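Kikasier Supply
Home > Wood care > Oils and waxes > Nistari Worktop Oil

Nistari Worktop Oil, 660 ml can
Clear, matte. For solid wood tops, benches and shelves.
Stock: ships from our shelf
Page last revised Jun 28, 2021 by Siobhán Moriarty

The can says "ultimate protection." We would like to see the word ultimate retired from the wood care business, along with nourishing, deep-penetrating and lifetime. A board doesn't get hungry. It was part of a tree, the tree is dead, and what you're doing when you oil it is filling the outer skin with something that hardens and slows down the water. That's a useful thing to do and Nistari does it fairly well, which is why we stock it. Please read the rest of this page before you order, especially if you've been told that an oil finish never needs sanding or that one coat is plenty.

What it is

A blend of plant oils and a little hard wax in a solvent, with a drier added so that it cures in a sensible amount of time. The maker is vague about the proportions and we couldn't get a straight reply when we asked. The safety sheet is more informative than the brochure. We send a copy with every order and we'd be happy if more people read it.

It comes as a thin, honey-colored liquid. "Clear" on the label means there's no pigment in it. It does not mean your wood will stay the color it is now. Pale woods such as maple and beech go a shade warmer, and oak goes quite a bit warmer. If you want the raw, chalky look of freshly sanded wood, no oil will give you that, including the ones with "invisible" in the name. Wipe a bit of water on an offcut. The color it turns while damp is close to what you'll get.

What the maker claims, and what we'd say

"One coat coverage." No. On a new top we put on 2 coats at the very least, and on end grain we've gone to 4 before it stopped drinking. One coat looks fine for a week and then the first wet mug leaves its opinion on it.

"Dry in hours." Dry to the touch, fair enough, if the room is warm and the coat is thin. We wait 12 hours between coats and wouldn't put anything heavy on the surface for a good while after the last one. A cold basement will stretch all of this out. One customer oiled a bench in an unheated garage in October and wrote to tell us it was still tacky long after it should have been. We believe him. The brochure has a nice photo of a sunny kitchen.

"Resists stains from wine, coffee and oil." Resists, yes, in the sense that you have time to get up and find a cloth. Leave red wine under a glass overnight and you'll have a ring. Black marks from wet steel on oak are a different matter altogether: that's iron reacting with the tannin in the wood, and no wipe-on oil we've tried prevents it for long.

"Food safe." Every maker says this and they seldom tell you what they mean. Most finishes of this kind are considered fine once fully cured, and we have no reason to think this one is worse. We still wouldn't use it on a cutting board that gets scrubbed every night, mainly because it wears through too fast to be worth the trouble. Plain mineral oil is cheaper and you can put it on with a paper towel while the kettle boils.

How it compares

People ask why we don't just carry the Drotonov oil, which costs less and comes in a bigger can. We did carry it. It's thinner, it takes more coats, and the can we tested for this page had a skin on it when we opened it. That might have been bad luck with one batch, and we said so to the distributor. By the time you've put on enough to get the same feel under the hand, most of the saving has gone into the rag bin.

At the other end there's the Midtbø two-part finish. It is harder and it shrugs off water better than anything else on this page. It also has to be mixed, has to be used up once mixed, and costs enough that we feel a bit awkward ringing it up. For a commercial counter, maybe. For a desk, a hobby bench or a kitchen island in a house where people own coasters, we think you'd be paying for a problem you don't have. We do sell it. You can find it through the menu, and we'll try to talk you out of it if you call.

Varnish is the other question. A film varnish protects better than any oil while it's whole. Once it chips, water gets in at the chip and you're looking at stripping the entire top. Oil wears sooner and gets fixed sooner, in patches, by a person with no particular skill. Take your pick. We lean toward oil for anything that gets knocked around.

How to put it on

Sand the bare wood to a medium grit, with the grain. Going finer feels lovely and leaves the surface so closed up that the oil sits on top. Vacuum, then wipe with a rag that's barely damp and let it dry.

Stir the can. Don't shake it.

Pour a small puddle and spread it with a lint-free cloth or a white pad. You want the wood wet all over but no pools. Wait until it starts to feel draggy, then wipe off everything that will come off. This is the step people skip. If your finish is sticky, you left too much on, and the cure is a lot more rubbing than you would've had to do in the first place.

Do the underside too. A top that's sealed on one face and raw on the other takes up moisture unevenly and can cup, and then you'll be blaming the lumber yard. The edges and any cutouts or screw holes need more oil than the face does.

Let it sit for 12 hours. Rub lightly with a fine pad, dust off, and go again.

Rags: spread them flat outdoors to dry, or soak them in water and put them in a metal can with a lid. Oily rags wadded up in a trash bag can heat up on their own and catch fire. Of all the warnings printed on the can this is the one to take seriously, and it's in the smallest type.
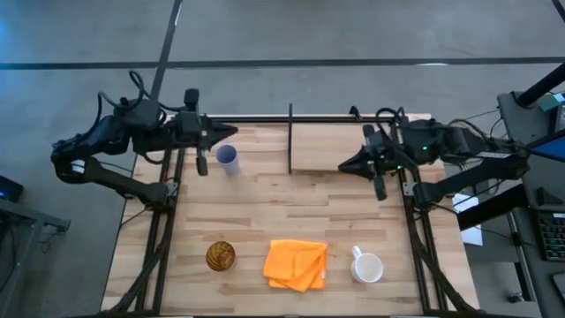 Wide glued-up tops deserve a word of their own. They're sold as "butcher block" whatever they're made of, and the term has been stretched until it covers nearly anything with visible strips. Some are solid all the way through. Some are a thin face of real wood over a cheaper core, and those can't be sanded more than a time or two before you go through. Look at the end of the board before you buy. If the strips on the face don't carry on down the end grain, ask what's inside, and if the seller doesn't know, shop somewhere else.

Also ask whether it's been finished at the factory. A lot of tops arrive with a coat of something on them that the paperwork calls "pre-oiled." Sometimes that really is oil and you can carry on over it. Sometimes it's a lacquer, and our product will sit on it like rain on a windshield. The water test works again: a drop that beads up and stays beaded means sand first.

How far a can goes

The label gives a coverage figure that we've never managed to match, and we suspect it was worked out on glass. Thirsty new wood takes far more on the first coat than on any coat after it. Measure your top, including the underside and the edges, and send us the size and the type of wood. We'll tell you what we think you need. If it's a single can, that's what we'll say. Half-used cans go off once there's air in them, so a spare on the shelf is no bargain.

Upkeep

Wash with a damp cloth and a drop of dish soap. Skip the sprays that promise to restore shine. There wasn't any shine to begin with and most of them leave a layer behind that gets in the way of the next coat.

When water stops beading near the sink or wherever your elbows rest, rub that spot with a fine pad and give it a thin coat. We're not going to tell you how often. The maker says yearly, but a bench in daily use and a shelf holding paperbacks aren't on the same schedule.

Who shouldn't buy this

Anyone finishing outdoor furniture. Anyone who wants gloss. Anyone with a veneered top they can't afford to sand. If you've got a wood floor to do, it'll work, but you'd want a product sold in much larger cans and we don't carry one.

Shipping and returns

Ground only, no air, as it's flammable. We can't take back an opened can. Unopened cans may be returned if the lid seal is intact, and the return postage is yours unless we sent the wrong thing.

Questions go to Siobhán at the counter or through the contact form. Tell her the wood, the size, and what's on it now.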